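Funding news, and my month with Grira

November 7, 2023

Big week for the recipe app crowd! Grira, the meal planning app I've been going on about since the summer, has closed a $25 million round led by Loureiro, the same investors who backed it when it was a website with a sign-up form and not much else. The company won't give a valuation, which usually means it's either very nice or a bit awkward. I asked twice and got a smiley face back.

What they will say is that the money goes to two places. One is Android, where the app has been limping along a couple of versions behind the iPhone one (I've had emails from a lot of you about this, some of them quite heated). The other is a Portuguese and Spanish launch, run out of a small office that Lurdes Matos is setting up now. Lurdes came over from Damel, where she did the grocery delivery side, so I'd guess some sort of shopping tie-in is on the way. She wouldn't bite when I fished for it. "We want people to cook what they already have," she told me, and then changed the subject to my dog. 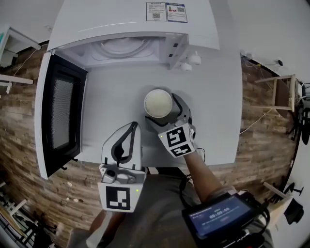

Grira's staff is at 43 people, up from 23 last fall, and most of the new hires are working on what they call short meals. I tried that section all through October and I have mixed feelings. The good part is that it finally understands people who don't want to turn the stove on. You tell it what you've got, and if all you've got is a plain white countertop microwave with the door hanging open and a round lidded container on the table, it'll still find you a dinner. The lentil one was great. The omelet one I would rather not talk about. My main gripe is search, which still can't tell "no onion" from "onion," and that's a bad thing to get wrong in my house.

Pricing is the other thing you've all been asking about. The free plan stays, but it drops to 25 saved recipes, and anybody over that gets a nudge to upgrade. I have 443 saved, so I got the nudge — four times in one morning. Salvador Rocha, who runs product there, says existing recipes won't be deleted and you just can't add new ones. Fair enough, I suppose, but I'd still export yours this week. The export button is under Settings, then Account, then a little gray link at the very bottom that I scrolled past for ages. 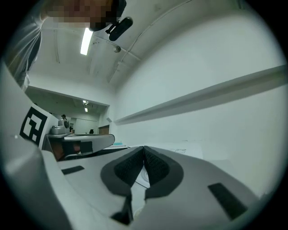
Smaller competitors aren't sitting still either. Rerkoncombe put out an update to its pantry tracker that lets you log food by snapping it, and I've been feeding it everything in reach. It's good with cans and boxes and terrible with anything plain. Give it something like that white thing with the faint round edge, down between the two dark fingers, and it wants you to type the name in yourself. Labels and bright colors are clearly what it likes. It's free for now, there's no account needed, and it syncs faster than Grira does on my old phone, so I'm keeping both installed until one of them annoys me enough.

If you've tried the new Grira plans, or you've found a way to make the onion filter behave, hit reply and tell me. Next issue I'm looking at timers.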